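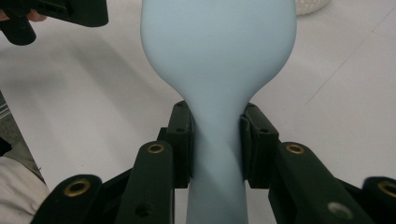 Does anyone at the bench lose work if the sorting goes over to the machine? Nobody's hours change before June, according to Tobias, and after that he won't say.

Workshop notebook, Jurkadley, bench side. Reading time: 2 min

Went through the Erkley proposal again with Raghda. It gives 47 pages to throughput and one paragraph to the people, who are to "move into supervision". Supervising what? I asked Mei-kuen what she would do with a shift of watching. She said her wrists would like it and the rest of her wouldn't.

Soft items are still my worry. A hand knows when to ease off – I'm not convinced we can write that down, let alone teach it.

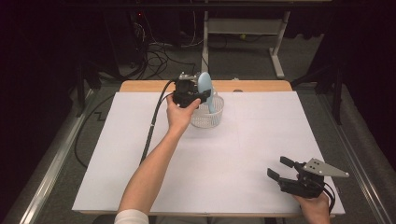
Who gets called when it stops halfway through a basket? Whoever is nearest, as things stand, and the proposal has no time set aside for it.

Nisreen wants 13 stoppages logged by hand before we agree to anything. Fair. To do: ask Joscha who pays for the training hours, and get the answer in writing this time.

Recent entries
Altik visit, notes
Rota after the bench move
Glove order, again

Jurkadley workshop notebook – queries to Nisreen Nimri – Back to top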